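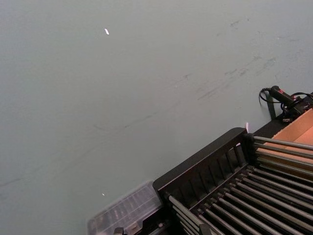

ploughlane86
Caruva Drevville have put season tickets up to 170 from September and the rink still shuts the bar before the third period. For that money I'd like ice. Saturday-league lads skate on something closer to a tabletop — grey-green, scuff marks running diagonally — and the puck slides about as well on it.

netminder_no_more
Counterpoint: 170 is cheap. Drurnora charge more and lose more.

ploughlane86
They lost to us once. In overtime. We had 128 people in.

backcheck
It said 900 in the programme.

netminder_no_more
The programme also said we had a power play.

Saraç End
Disagree with all of you. The ice is fine, the bar is fine, the defence is the problem. I've renewed.

backcheck
Of course you have.

Search this forum Go
Contact us | © Drevville Ice Hockey Forum | Back to top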